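How to clean a low-pile carpet without paying for a machine

Most advice on carpet cleaning is written by people who sell carpet cleaner. I have read a good deal of it, and bought more of it than I should have. The method below uses things you probably own, and it takes an afternoon.

Before you start

You will need a vacuum cleaner, two buckets, white cotton cloths, washing-up liquid and cool water. Check the label or the paperwork for the carpet if you still have it. Wool needs more care than nylon, and some rugs should not be wetted at all.

Step 1. Vacuum slowly

Go over each strip twice, the second time at right angles to the first. Fast passes do very little, whatever the box says about suction. Do the edges with the narrow tool.

Step 2. Test a corner

Mix a small squirt of washing-up liquid into a bucket of cool water. Dab a hidden corner, wait ten minutes and press a white cloth on it. If colour comes off, stop.

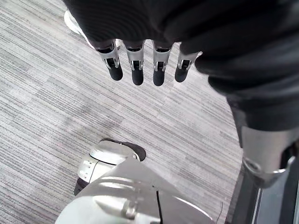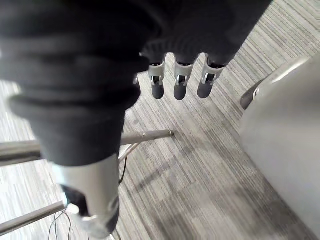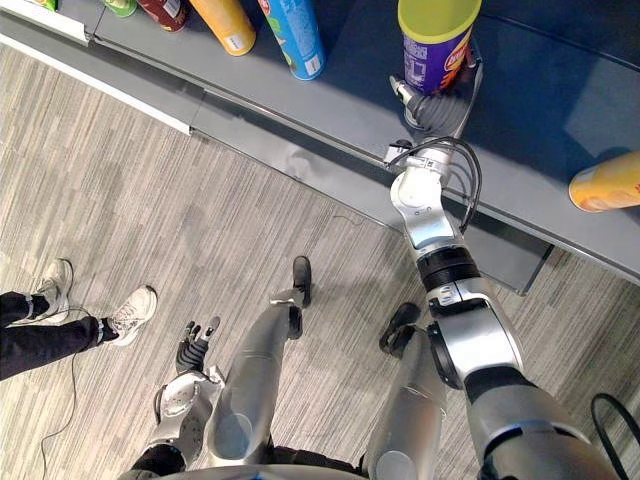
The last of the three shows the grey striped carpet from overhead.

Step 3. Work on the marks

Blot from the outside of the mark towards the middle. Don't scrub. I was told by a shop assistant that the Plarkis brush "lifts" stains; mine lifted the pile and left the stain where it was. Striped carpets are forgiving about small marks but show a fuzzy patch straight away.

Step 4. Rinse

Use the second bucket, plain water, and a well-wrung cloth. This is the step people skip, and the soap left behind picks up dirt again within weeks. If the cloth still feels slippery, rinse again.

Step 5. Dry

Open the windows and keep off it for 8 hours. A fan helps. Sprinkling bicarbonate of soda over everything is popular, but I have tried it on three carpets and all I got was a full vacuum bag -- and a dusty one.

What about hiring a machine?

For a deep-pile carpet, perhaps. For low pile I remain unconvinced. I hired one from Cordero in June and the floor was damp for 2 days.

Eusebio Soler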